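The Cup Club
Thursday nights at Drollombridge, where a bunch of students are teaching an arm to do what my toddler does for free

By the time I get to Drollombridge the pizza is gone and so is most of my patience with the parking lot. Remedios Tiongson waves me in with a screwdriver and says, "You missed the good one!" The good one, I learn, was a run in which the team's arm got a cup in its fingers and then flung it at the recycling bin. They have it on video. They have watched it a lot.

I came to write about the Nazari Challenge, a student contest held every May, and I figured I'd be looking at robots that fight or race or at least roll around. Nope! The whole thing is cups. You get a table, you get cups upside down, and your arm has to pick each one up and set it on top of another without knocking anything over. My first thought (I'm not proud of it) was that I had driven 41 miles for this.

Then Remedios handed me the controls. The team drives the arm by hand while they're gathering practice runs, so I got to try, and I'd like to tell you I was a natural. I closed the fingers too early. I closed them too late. I pushed a cup slowly and politely right off the table while three teenagers pretended to look at their laptops.

"Everybody does that," Remedios told me. She teaches physics upstairs during the day and has run the club since it was her and 2 kids with a broken kit. "You look at the cup and you forget your thumb."

She's right about the thumb. You have to come in open and wide, with the top finger stretched out over the cup and the thumb hanging down on its far side, and then you creep. If you rush the last inch, the rim catches and over it goes. The cups are thin see-through plastic, too, so they're easy to squash and hard for the software to spot on a white tabletop.

The cushion is this year's twist. The rules say one cup stands on the hard table and the other stands on something soft, and the teams choose the something. Other clubs went with folded towels. Drollombridge tried a towel, a bath mat and a gym pad before settling on a big blue-gray seat cushion in a diamond mesh that came from Gretotska, the discount place by the highway. It gives a little when you press on it, so the height you planned for is never quite the height you get. The kids complain about it constantly and also refuse to swap it for anything else. 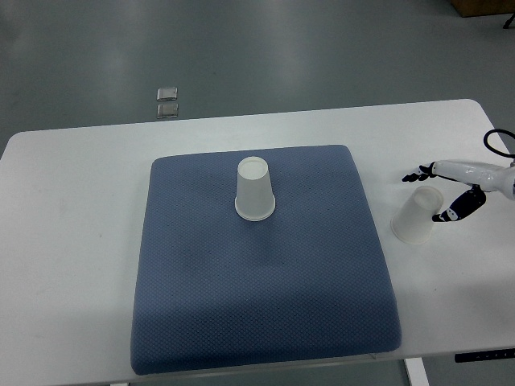
Counting to 1,000

The practice runs are the part I hadn't understood at all. The team's software, which they call Pitell (there's a story, it involves a typo, I was sworn to secrecy), learns by copying. Somebody drives the arm through the job, the computer saves it, and then somebody does it again. Their goal is 1,000 saved runs before contest day. On the whiteboard when I visited, the tally was at 470.

So an evening at the club is a lot less zippy than you'd think. One kid drives, one resets the cups, one calls out "good" or "toss it," and every so often they trade seats. There's music, but it has to be quiet music after an argument last month that I heard from both sides and still couldn't judge. They raise and lower the desk between batches so the software doesn't get too comfortable with one height, and they scoot the cups to new spots every time.

I asked if it gets boring. "So boring," said the boy on resets, very cheerfully, and then he told me for ten minutes why a slightly squashed cup should count as a good run. Remedios thinks it shouldn't. They put it to a vote, and he lost, and he went right back to setting out cups.

Before I left they let Pitell have a try by itself. The arm drifted in, stopped, seemed to think it over, and closed on the cup so gently that I leaned forward in my chair. It got maybe a hand's width off the table before the cup slipped out and bounced. The room went nuts anyway. Someone ran to the whiteboard to write down how high it got, and someone else was already asking whose turn it was to drive.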